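Student Manipulation Project: Second Progress Report to the Emora Education Fund

Reporting period: September through November
Prepared by: Laine Grigaitė, faculty supervisor
Student leads: Damian Pfister (hardware), Gintarė Vaher (data and training)

1. Status against plan

Work packages 1 and 2 are complete. Work package 3 (demonstration recording) is in progress and is behind the schedule given in the proposal. Work package 4 (policy training) started early on partial data. Work package 5 (public demonstration at the Fleltia student competition) has not started. No change to the end date is requested.

The club has 49 registered students this term. Most take part through the weekly build session, and a smaller group holds the recording slots, which run from 4:00 p.m. until the lab closes.

2. Hardware

Two pairs of hand-held grippers were assembled in September. The bodies are printed in the school workshop from a parallel-linkage design that Pfister revised over the summer. The revision moved the inner pivots outward and thickened the arms between the pivots and the fingers. Under the previous design the fingers splayed at the tips when closed hard on thin material, and a single layer of cloth could be pulled out with little force.

The second revision concerned the finger pads. Three pad materials were compared on a pull test using a luggage scale. The softest material gave the highest holding force but tore at the lower edge after a few sessions. The middle grade was adopted. Pads are now treated as consumables and replaced when the lower edge begins to fray, and a replacement log is kept with the tools.

One pair was out of service for part of October with a cracked outer link. The crack followed a layer line. Replacement links were printed in a different orientation and no further cracks have been reported. The cost was charged to the spares line.

3. Task selection

The proposal listed four household tasks: towel folding, cup stacking, cutlery sorting and bag packing. Cutlery sorting was dropped in October after discussion with Dzintra Lūse, our program contact, and the hours were moved to towel folding. Reflections from the metal pieces made tracking unreliable, and correcting this would have required equipment outside the budget.

Towel folding is recorded as a two-handed task. The student spreads the towel, takes hold of it with both grippers, lifts, folds and releases. The instructions were rewritten twice. The current version asks for a pinch at the edge of the cloth before any lift, and for the other hand to hold a far corner under light tension. Earlier recordings in which students scooped the towel from the middle were set aside, as the resulting folds could not be compared with one another.
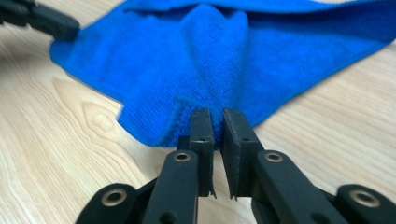

Towel task, two-handed hold: edge pinched in the near gripper, second gripper at the far corner.

The microfiber towels were chosen over the cotton ones bought at the start of the term. The cotton towels were stiffer and kept the creases of the previous attempt, which made the starting condition hard to reset. Colors were selected to stand out from the tabletop.

4. Data collection

The target in the proposal is 610 accepted demonstrations of towel folding. At the close of this period 300 had been accepted. The shortfall has two causes: the October hardware fault, and a higher rejection rate than planned in the first weeks of recording.

Each recording is reviewed by a student other than the one who made it. The common grounds for rejection are loss of tracking during the lift, a grip that slips before the fold is complete, and a starting position outside the marked area. Vaher wrote a short script that flags tracking loss automatically, and this has cut review time. The other two grounds are still judged by eye. Reviewers disagreed fairly often on what counts as a slip, and a written definition was added to the review sheet in November.

Recordings are stored on the school server, with a second copy on a drive held by the supervisor. File naming was inconsistent in September. Kaja Liepiņa corrected the names and documented the convention in the project folder.

5. Early training results

A first policy was trained on the accepted towel data and run on the two-arm bench in the lab. Over a fixed set of trials with the towel placed flat in the marked area, it completed the first fold in 71 percent of attempts. Performance on the second fold was poor and is not reported as a figure, as the trial count was too low. The usual failure was a second grasp that closed above the cloth. Vaher attributes this to the small share of recordings that show the second grasp clearly, and the recording instructions now ask students to pause briefly before closing.

Cup stacking has not been trained.

6. Budget

Spending is within the approved total. The filament and pad lines are higher than forecast, and the travel line is unspent. We ask permission to move part of the travel line to consumables. Wattanapong has offered to carry the bench to the competition venue at no charge, so the full travel amount will not be needed. The Flundent controller boards were delivered late but at the quoted price.

7. Risks

The main risk is student availability during exams. Recording slots will be reduced for that time, and the towel target is expected to be met in the following month if the present acceptance rate holds. A second risk is wear in the pivots. Some play has been measured in the older pair. New eyelets are on order.

8. Next period

Complete the towel recordings and retrain on the full set.
Begin cup stacking with the current grippers.
Write the operator guide for the competition. Pfister has the draft outline.
Send the revised part files to the Fund with the next report, as agreed with Ms. Lūse.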